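スツールを机の下に戻すだけの仕事

椅子を引く、椅子をしまう。人間なら三歳でもできるし、三歳ならたぶんしまわない。うちの研究はいま、そこで止まっている。

前回の記事で、手持ちグリッパで集めた動作データからロボットの方策を学習させる話を書いた。人間が両手にグリッパを持って家具や食器を動かし、その軌跡と手元の映像をそのまま教師データにするやり方だ。遠隔操作より速いし、腕も疲れにくいと論文には書いた。腕が疲れにくいという部分は、査読者に突っ込まれる前に自分の肩から突っ込みが入った。

今回のタスクは通称「Duggan」。由来を聞かれるたびに説明が長くなるので省略する。中身は単純で、鏡台の前にある小さなスツールを両手でつかみ、膝を入れる空間から出したり戻したりする。集めた試行は823本。数字だけ見ると立派だが、一本あたりは短い。

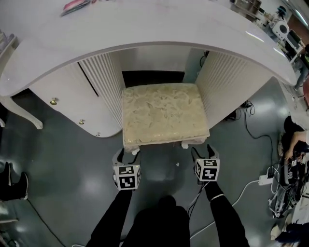 両手のグリッパでスツールの前脚をねらうところ。

スツールを選んだのは私で、この点については今も研究室内で評判が悪い。座面にビニールらしき透明なカバーがかかっていて、床はよく光る。光るものが二つ重なると、手元カメラの位置推定は急に自信をなくす。マーカーのついた立方体をグリッパの上に載せているのはそのためで、頭の高さのカメラからマーカーが見えている間は、左右の手の相対位置がきちんと出る。問題は見えていない間だ。机の下に手を入れた瞬間、天板がマーカーを隠す。つまり、いちばん知りたいところでいちばん分からなくなる。

最初の版では、見えない区間を単純に線形補間していた。結果、学習した方策は机の脚を堂々と突き抜ける軌道を出してきた。シミュレータの中では大変優雅だったが、実機でやると始末書になる。

そこで書き直したのが、社内名Jidauという後処理だ。やっていることは三段階もない。まず手元カメラだけで各グリッパの動きを推定する。次に、両手が同じ剛体をつかんでいる区間を検出して、その間は左右の距離が変わらないという制約を入れる。スツールは伸び縮みしないので、これがよく効く。最後にマーカーが再び見えたところで全体を合わせ直す。以上。図を描くと箱が多くて偉そうに見えるので、論文では箱を多めに描いた。

区間検出には指の開き具合を使う。ところがカバーのかかった座面の縁をつかむと、指が少し滑って開き幅が揺れ、「離した」と誤判定される。ここでSiamak Vahidiが、しきい値をいじるのをやめて前後の速度も見ろと言い出した。私は三日ほど抵抗し、四日目に自分の案のような顔で実装した。Siamak、読んでいたら昼飯をおごる。
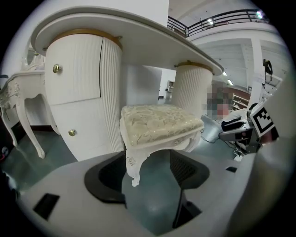 Siamak Vahidi

数字の話もしておく。机の下に隠れる区間での手先の位置誤差は、平均で約29ミリから5ミリまで下がった。下がり方としては気持ちがいい。ただし平均なので、中にはとんでもない試行も混じっている。ひどいものから順に見ていくと、どちらかの手が早めにスツールを離し、片手で押し込んでいる例が多かった。人間は最後のひと押しを雑にやる。私もやる。剛体の制約は両手でつかんでいることが前提なので、こういう雑さには弱い。

かといって「最後まで丁寧に両手で」と指示すると、今度は動きがぎこちなくなる。丁寧な試行だけで学習させた方策は、スツールをしまう前に必ず一度ためらうようになった。茶道の作法のようで見ていて飽きないが、時間がかかる。結局、雑な試行も捨てずに残し、片手になった区間だけ制約を外すことにした。これでためらいはほぼ消えた。品格も消えた。

比較対象にはSevicoの既存パイプラインを使った。公平を期して書いておくと、机の上の作業ならあちらとの差はほとんどない。差がつくのは隠れる区間だけで、しかもタスクをこちらで選んでいるのだから、勝って当然の土俵に呼び出した格好になる。論文にもそう書いたら、共著者に「もう少し言い方がある」と直された。直された後の文章は、読んでも何を言っているのかよく分からない。

形の違うスツールへの汎化はまだ弱い。脚が曲がった猫脚タイプばかりで学習させたので、まっすぐな脚の丸椅子を見せると、方策は存在しないカーブをなぞろうとする。次はZuludiaという名前のデータセットに椅子の種類を増やす予定で、候補の一覧はもう作った。一覧にはキャスターつきの椅子も入っている。剛体の仮定がどうなるかは、考えないようにしている。

コードは1月のうちに公開するつもりだ。READMEを書く係がまだ決まっていないが、この流れだと私になる。質問はコメント欄へ。「なぜ椅子なのか」という質問には、すでに2回答えたので過去記事を見てほしい。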